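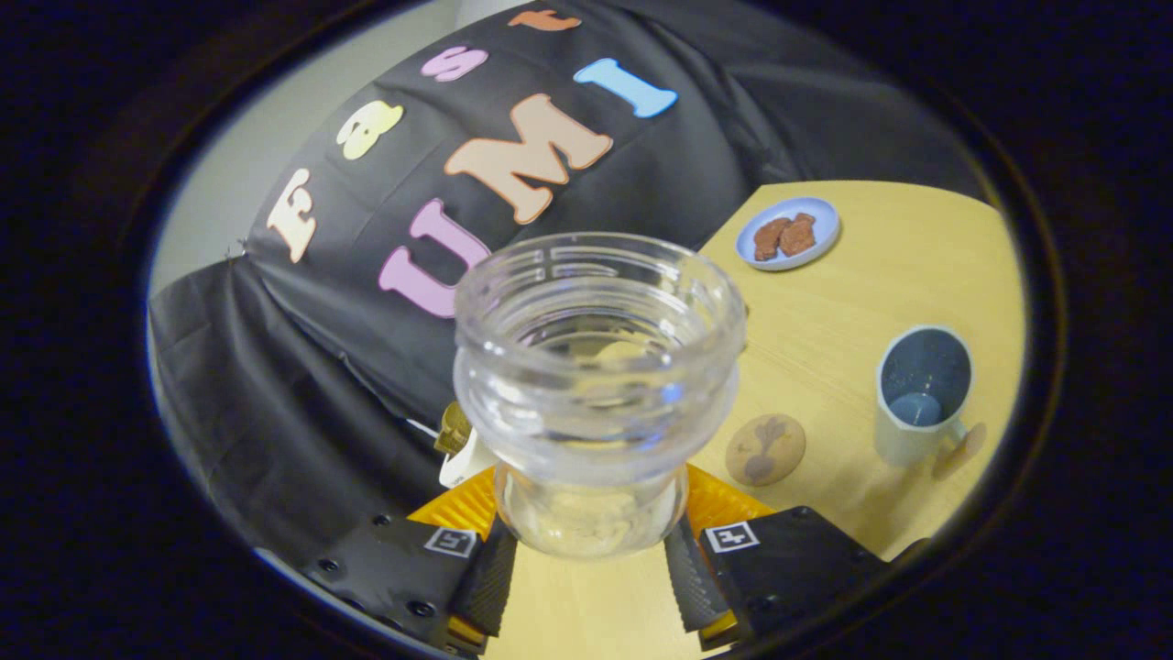 透明プラスチックジャー(ねじ口タイプ、フタなしの状態)

Kudivum ねじ口クリアジャー
取扱い:Avavo 容器売場
価格:3,232円(税込、2個組)
最終更新:2021年3月3日

透明なジャーの商品ページは、どこの店でもだいたい同じことが書いてあります。中身が見える、軽い、割れにくい、暮らしが整う。最後のひとつについては、当店では保証しません。ジャーを買っただけで引き出しが片づいた人を、担当者はまだ見たことがないからです。

この商品は、口の外側にねじ山が成形された、透明プラスチックのジャーです。口のすぐ下で肩が丸く張り出し、そこから底に向かって胴が細くなります。形としてはそれだけです。特別な機能はありません。メーカーのKudivumは資料で「視認性の革新」という言葉を使っていますが、透明な容器の向こうが透けるのは昔からのことなので、この売場では採用しませんでした。

■ 透明度について
空の状態では、後ろに置いたものがかなりはっきり透けます。ただし壁が曲面なので、向こう側の形はゆがみます。ラベルの小さい字を容器の内側に入れて外から読む、という使い方を考えている方は、期待を少し下げてください。ボタンやビーズの色を見分けるぶんには困りません。細かい型番を読み取るには向きません。
肩のあたりは光を拾いやすく、照明の位置によっては反射が入ります。棚に並べて写真を撮りたい方には、この反射が気になるかもしれません。

■ 肩の形について
丸い肩は見た目の好みが分かれるところですが、使い勝手の面では注意がいります。粉ものを入れて傾けると、最後のひとさじが肩の内側に残ります。売場で砂糖を入れて試したときも、逆さにして軽くたたくまで出きりませんでした。スプーンですくう場合は、柄の長いものを使ってください。
胴が下に向かって細くなるため、同じ高さの寸胴型に比べると、底のほうに入る量は控えめです。一方で、上から持ち上げるときは肩の下に指がかかるので、持ちやすいという声もあります。私は普通だと思います。

■ フタについて
フタは付属します。密閉性については、メーカー資料に「高い気密性」とあるだけで、試験の条件も数値も載っていません。問い合わせましたが、4月に改訂版の資料を出すという返事でした。それまでは、当店としては「ねじで閉まるフタ」とだけ表記します。
液体を入れて横にして持ち運ぶ用途には、おすすめしません。売場で水を入れて横に倒し、37分置いた試験では、机に水は出ませんでした。とはいえ一度きりの試験ですし、鞄の中で揺られる条件とは違います。大事な書類と一緒に入れるのはやめてください。
閉めるときは、ねじ山に砂糖や塩の粒が残っていないか確かめます。粒をかんだまま力をかけると、フタが斜めに入ります。斜めのまま締め切った場合の責任は負いかねます。

■ 入れるもの
向いていると思うもの
・ボタン、クリップ、輪ゴム
・乾いた豆、短いパスタ
・綿棒(長さを先に確かめてください)
・作業台の小さなねじ類

向いていないと思うもの
・熱い液体。耐熱温度は資料で50度までとされています
・油。外側がべたつくと、口のねじがすべって開けにくくなります
・シンナーなどの溶剤
・香りの強い香辛料を入れたあとの、別の食品

香りについては、メーカーは「におい移りの心配なし」と書いています。クミンを入れて一週間後に洗ったところ、売場の者の意見は割れました。洗えば消えたと言う者と、まだすると言う者がいます。私はまだすると思う側です。香辛料には専用に一つ決めて使うのが無難です。

■ お手入れ
ぬるま湯と中性洗剤で洗い、口を下にして水を切ってください。ねじ山の溝には水が残りやすいので、最後に布でひと拭きします。研磨剤の入った洗剤と硬いたわしは使えません。透明なプラスチックは傷がつくと白っぽく曇り、元には戻りません。食器洗い乾燥機は不可です。
肩の内側は、平らなスポンジでは届きにくい場所です。柄つきのブラシがあると楽ですが、当店で売っている専用ブラシをわざわざ買う必要はありません。家にある瓶用のもので足ります。

■ 類似品との比較
Hubáčekのガラスジャー
重く、落とせば割れます。そのかわり傷に強く、においも残りにくいと感じました。台所の決まった場所から動かさないなら、私はこちらを選びます。

Gosterの角型ケース
棚にすき間なく並びます。数をそろえて収納するなら角型のほうが合理的です。ねじ口はなく、かぶせるだけのフタなので、倒すと開きます。

Kudivum ねじ口クリアジャー(本品)
軽さと、ねじで閉まる点を取る人向けです。子どもの手が届く棚や、工具箱のそばなど、ガラスを置きたくない場所なら意味があります。価格は、正直に言えば安くありません。ジャムの空き瓶で用が足りている方は、そのままお使いください。

■ よくいただくお問い合わせ
積み重ねられますか。
おすすめしません。フタの上にもう一つ載せることはできますが、底がかみ合う作りではないので、棚に当たればずれます。

フタだけの販売はありますか。
ありません。メーカーに要望は出していますが、返事は「検討中」のままです。市販のフタが合うかどうかも確認できていません。

色つきはありますか。
透明のみの取扱いです。日光で傷みやすいものを入れる場合は、戸棚の中に置いてください。

■ ご注文の前に
内寸を知りたいというお声が多いのですが、メーカー資料の数字と売場で測った数字が合わず、いまは掲載を止めています。入れたいものの寸法が決まっている方は、お問い合わせ窓口からその寸法をお知らせください。売場の現物で確かめてお返事します。
未使用品に限り返品をお受けします。一度でも食品を入れたものは、洗ってあってもお受けできません。

Avavo 容器売場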